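Progress Report to the Alarcón Fund
Titside Animal Welfare Outreach
Heat Safety and Companion Animal Support Program
16 February 2018

Dear friends at the Fund,

Thank you, first of all, for your patience with us over the holidays, when we asked for a little extra time to pull this together. We had hoped to send it before the end of the year, but the cold snap kept our phones busy and the report kept sliding to the bottom of the pile. It is finally here, and we are glad to say there is plenty to tell you.

You will remember that your grant was given for three pieces of work: the door-to-door visits to people who keep dogs outdoors, the lending shelf for kennels and shade covers, and the training for apartment managers on what to do when a tenant's animal seems to be in trouble. We will go through each of them in turn, and then say something about money, and then something about what we would like to do next, although we know that is a conversation for another day.

The visits

This is the part of the program we are proudest of, and also the part that has given us the most gray hair. Since the grant began we have made 411 home visits in Titside and out along the Inar road. Some of those were first visits and a good many were return visits, and we have come to believe that the return visits matter more. The first time we knock, people are polite and a bit stiff, and they tend to think we have come to take the dog away. By the second or third time they have the gate open before we are out of the van, and they want to tell us about the ear infection or the new puppy or the neighbor's rooster.

Most of what we find is plain hardship. A chain is too short and there was no money for a fence. A water bucket tips over by ten in the morning and the owner is at work until six. There was one dog on the Inar road who had been lying on bare concrete for so long that his elbows were rubbed raw, and his owner, who loved him dearly, had simply never been told that a straw bed would help. We brought a bale that same afternoon. When we went back two weeks later the elbows were healing over and the owner had built a little raised platform out of a shipping pallet, which was a good deal nicer than anything we would have come up with.

We did have five cases in the period that we had to pass along to county animal control. We never do this lightly, and in each of them we had visited more than once and offered what we could. Three of the five ended with the animals being signed over and placed in foster homes. The other two are still open, and we have been asked not to write about them until the county has finished its work. We will give you an update when we are allowed to.

The lending shelf

The lending shelf has outgrown its name. It began as one metal rack by the back door and it now takes up the better part of the storage room, and we have had to put up a second rack for the shade covers alone. Insulated kennels go out in the fall and come back in the spring, or that was the plan. In practice a good half of them don't come back, and after some talk among ourselves we have decided to stop chasing them. If a kennel is being used, it is doing what you paid for it to do. We would sooner buy another than ask somebody to drag one out from under a sleeping dog in March.

The shade covers were the great success of the summer. July was as hot as any of us can remember, and for most of that month we were handing them out as fast as they could be delivered. We ran out twice. The second time we were without for nine days, and we felt every one of them. We have since changed the way we order, so that a new batch is asked for when the rack is half empty and not when it is bare. It seems a very obvious thing to write down in a report, but we had to learn it the hard way.

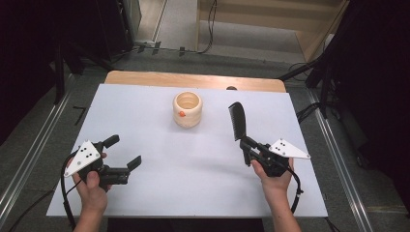

We also learned that tie-downs matter. The covers that came with plain string were in the neighbor's yard after the first good wind, and one of them was found in a creek bed. The ones with rubber straps have held up well. They cost a little more, and we have moved the difference over from the printing line, where we had some left because the water bowl leaflets came in under the quote.

Training for apartment managers

We had a slow start with this one, and we would like to be open with you about why. Our first two sessions were held in the middle of the afternoon, when managers are fielding repair calls, and hardly anyone came. We moved them to breakfast time and put out coffee and egg sandwiches, and attendance picked up right away. The session itself is now shorter as well. We used to begin with the state law, and you could see the eyes glaze over. Now we begin with a story, usually the one about the terrier on the third-floor balcony, and the law comes in near the end, when people have started asking what they are permitted to do.

What managers most want to know is whom to call and in what order. They worry about opening a door they should not open, and they worry even more about not opening it. We have put together a one-page sheet with the county number, the after-hours number and the short list of things to write down before calling: the time, the unit, what was seen or heard, and whether there was water in sight. Several buildings have taped it up inside the office door. One manager phoned to say she had used it over a long weekend for a pair of cats left behind after a move. Both cats were fine and both have homes now.

Skedadance

We would be sorry to leave out Skedadance, our spring walk and street party, even though none of your money went toward it. It brought more new people to us than anything else we did all year. The idea is simple enough. Everybody walks the loop by the river with a dog, or without one, and then there is music in the parking lot behind the feed store, and anyone who wants to dance may dance. We gave out collars and name tags at the far end of the loop, and our visiting team signed up a fair number of families who had not heard of us before. A few of them are now regulars on the Inar road route, and one family has become a foster home. There was some trouble with the sound system, and the lemonade was gone far too early, and we have made a note about both.

Money

The full figures are in the spreadsheet that went to your office separately, so we will only touch on the main points. Spending on the visits is very close to plan. Spending on the lending shelf is over, mainly on account of the summer, and spending on training is under, on account of the slow start. Taken together we have $2,000 of the grant unspent at the end of the period. With your agreement we would like to carry it forward and put it toward shade covers before the weather turns, so that we are not caught short again. If you would rather we handled it some other way, please do tell us. We have set it aside in the meantime and will not touch it.

Fuel has been higher than we guessed. The Inar road is long and the houses are far apart, and the van is not young. It had a new radiator in the fall and a new set of tires soon after, both of which we paid for out of our general fund.

What has been hard

We always appreciate that you ask this question, and we try to answer it properly. The hardest thing has been the telephone. When there is a hot car story on the television news, or a bad freeze, the calls come in all at once, and many of them are from places well outside our area. We don't like to tell a worried person that we can't come. We have started keeping a list by the phone of the shelters and control officers in the neighboring counties, so that nobody hangs up without a number to try. It has helped, though it doesn't make the calls any shorter.

The second thing is that our visiting team gets tired. These are kind people and they carry what they see home with them. We have begun ending each round of visits with a half hour around the table before anyone drives off, with something hot to drink and no paperwork allowed. It was one of the team who suggested it, and we wish we had been doing it from the start.

What comes next

Over the coming months we plan to keep the visits going at the same pace, to get the shade covers ordered and stacked well before the heat, and to offer the breakfast training to the mobile home parks as well as the apartment buildings. Two of the parks have already asked us for dates. We would also like to translate the one-page sheet into Spanish, and we have had a kind offer of help with that from the library.

You would be very welcome to ride along on a visiting day if any of you are out our way. The van seats two guests in reasonable comfort, and we would only ask that you wear shoes you don't mind getting muddy. Please call the office a few days ahead so that we can let the families know there will be an extra face at the gate.

With our warmest thanks, and a scratch behind the ears for the office spaniel,

The staff of Titside Animal Welfare Outreach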